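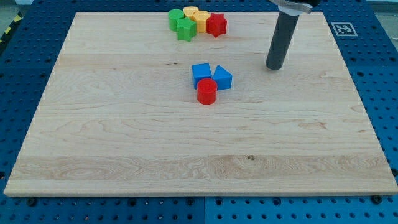

The maple board on the blue bench. The wavy grain is strongest in the band near the front, with one small dark knot in it.

Gallery: One Maple Board
By the Grasen Workshop Notes editor | July 6, 2023
Filed under: Wood, Work Surfaces, Photo Sets

Many readers wrote to us in May and asked to see the maple top from the Brendura shop in Torham. We wanted a flat, light surface for small parts, and we looked at four boards before we chose this one. It is glued from long planks, and the seams are so faint that I must search for them. The price was 285 dollars, which is not little, but the figure in the wood is very beautiful.

I like also how the pale wood looks against the blue. The bench has round holes everywhere, so small things are easily lost there - on the board they stay where you put them. We oil it every 24 weeks with a thin coat and leave it for two days.
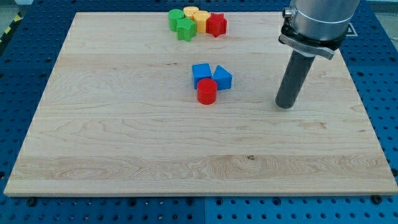
Shape blocks on the same board. The red star and the yellow hexagon are easy to find on the light maple, and the blue cube too.

The blocks are plastic and do not scratch the surface if you lift them and do not push. For metal parts we put a cloth first.

Shares: 24 | Comments: 2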